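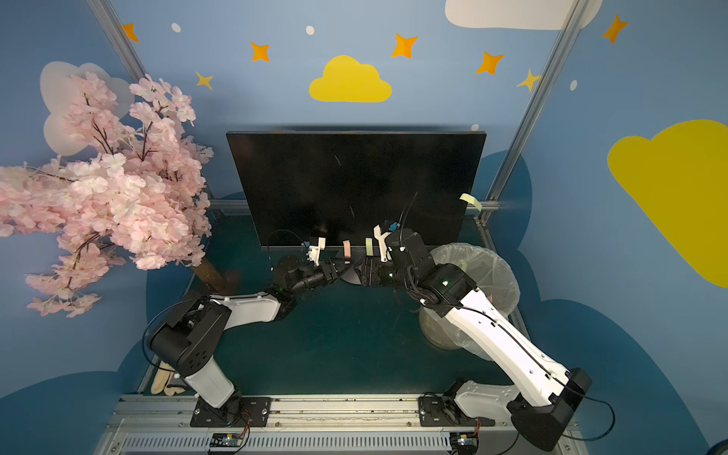
Cleaning a monitor you have to look at all day: what do you use?

Festgate Small Office Forum > Equipment and Supplies
11 replies | 541 views | 3 shares
Print this thread | E-mail this thread

We use cookies to keep you logged in and to count visits. By continuing to use the forum you accept this.

**ledgerline**
Posted 2026-06-11

I do bookkeeping from a back bedroom and the window is behind my chair. When the sun gets around to that side of the house I can see every fingerprint and every streak I left the last time I tried to clean the screen. Up to now I've been using paper towels and whatever glass cleaner is under the sink. My brother-in-law says I'm ruining it. The screen is a few years old and has a matte finish, and there's a patch in one corner that looks cloudy no matter what I do.

Two questions. What do you clean with, and is the cloudy patch permanent? I don't want to buy a new one if I can avoid it.

**pdx_carla**

Stop with the glass cleaner. A lot of them have ammonia in them and that can attack the coating on a matte screen. Paper towels are made from wood fiber and they can scratch. Your brother-in-law is right.

What I do:

1. Turn it off and let it cool down. Dirt is easier to see on a dark screen.
2. Dry microfiber cloth first, top to bottom, no pressure. This takes care of most of it.
3. If there are spots left, dampen a second cloth with distilled water. Dampen the cloth, never the screen. Liquid runs down into the bottom edge and then you have a real problem.
4. Dry cloth again right away.

I have never needed anything else, and that includes the time my son sneezed on it with a mouth full of cereal.

**Old_Tollhouse**

Agree with Carla on nearly everything. I'd skip turning it off and waiting, though. A dark screen shows dust but it hides grease. I wipe with it off, then turn it on with a blank white page open and check again. You'll find smears you had no idea were there.

As for the cloudy patch, I suspect the coating is worn and it won't come back. Sorry.

**grantwriter_mo**

I went from matte to glossy two years ago and I'm of two minds about it. Text is sharper and photos look better. It's also a mirror. Anything bright or colorful in the room ends up on the screen with you, and dust stands out on black like salt on a dinner plate. On my matte one I could go a month without noticing it.

Cleaning is easier, I'll give it that. The cloth glides and there's no texture for the grease to sit in. 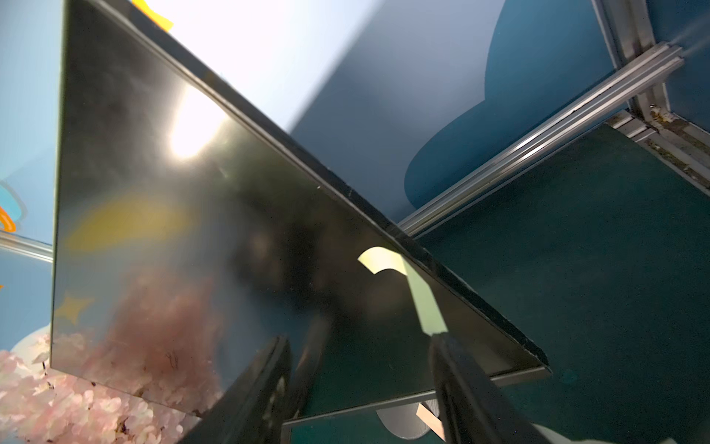 **ledgerline**

Thanks, everyone. I bought two microfiber cloths and a jug of distilled water at Zepeda on the way home. Old_Tollhouse, the white page trick was a little upsetting. There was a whole handprint up near the top and I live alone.

Grantwriter, I don't think I could do glossy with this window. Would it be any better if I moved the desk?

**grantwriter_mo**

Yes. Put the window to your side. Facing it gives you squinting and having it behind you gives you what you've got now. I turned my desk a quarter turn and that did more than any cleaning product ever has.

**Branch_Manager_Dee**

I run the front office for a dental practice, so I have a lot of screens to keep presentable, and I'm going to disagree with the distilled-water-only people. Water doesn't cut hand lotion or the haze you get near a kitchen. We use the Branetti screen spray, sprayed on the cloth, and the monitors still look fine. A 500 ml bottle lasts us from September to the end of the school year.

One thing that doesn't get mentioned much is the strip along the bottom of the screen. People grab it there to tilt the monitor, they stick notes on it, they tape things to it, and the lettering picks up grime.
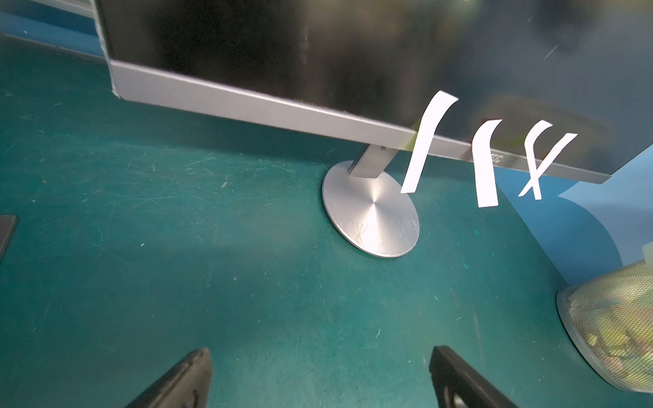
I go along it with a cotton swab just barely damp, and I do it before the screen, so that anything I knock loose gets picked up afterward. If there's tape residue, roll it off with your thumb. Don't scrape it with a card. Our last office manager scraped one with a library card and took the finish off in a line you could see from the waiting room.

**pdx_carla**

Dee, I'm not against the sprays, I just think most people use five times more than they need. And check the manual. Mine says in so many words not to use anything except a soft cloth and water. If the coating goes I'd like to be able to say I followed it.

**Branch_Manager_Dee**

Fair. Check the manual. We have a mix of makes and I'm not going to keep a different bottle for each one.

**toolshed_ray**

I buy and sell used office equipment, so here is my view from that side. Dirt I don't mind. Scratches I do, and most of the ones I see are the fine kind that come from wiping dust around dry with something rough. They disappear when the screen is lit and show up as soon as you switch it off. If you're buying used, ask to see it off, under a lamp, from an angle. Then ask to see it on.

Also look at the stand. People check the screen and forget the stand, and a monitor that leans a little will make you crazy by the end of a week. It should stand straight and not wobble when you press on one corner of the desk.

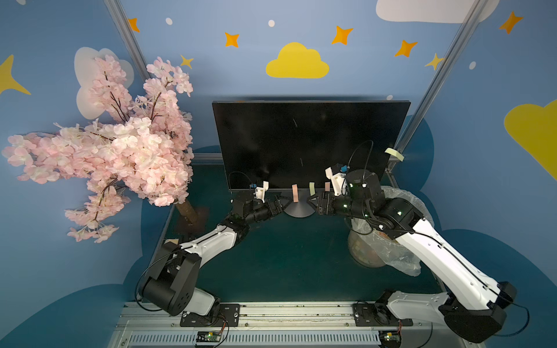

Photo: Joanne Bellamy

If it does wobble, check the screws under the base before you blame the desk. I'd say roughly half the "broken" stands that come through here need a quarter turn with a screwdriver. I had a Nidier desk in last month with a monitor on it that the seller swore was bent. The base had been put on backwards.

Ledgerline, on your cloudy patch: try a barely damp cloth for longer than you think you should, with very light circles, then dry. Sometimes it's layers of dried cleaner and not the coating at all. I wouldn't give up on it yet.

**Old_Tollhouse**

I'd be careful telling someone to rub a matte screen in circles. If the coating is going, that will help it go. Straight strokes.

**toolshed_ray**

I said very light. But straight strokes are fine too.

**ledgerline**

Update. I did straight strokes to be safe, damp then dry, and went over it four times. The cloudy patch is smaller. It's still there along the outer edge, so I guess both of you get partial credit. I can read the far right column of a spreadsheet again without leaning.

The desk is getting turned on Saturday when my brother-in-law can help. He has asked me to tell the forum that he was right about the paper towels.

Print this thread | E-mail this thread
Get new threads by e-mail once a week. Unsubscribe any time.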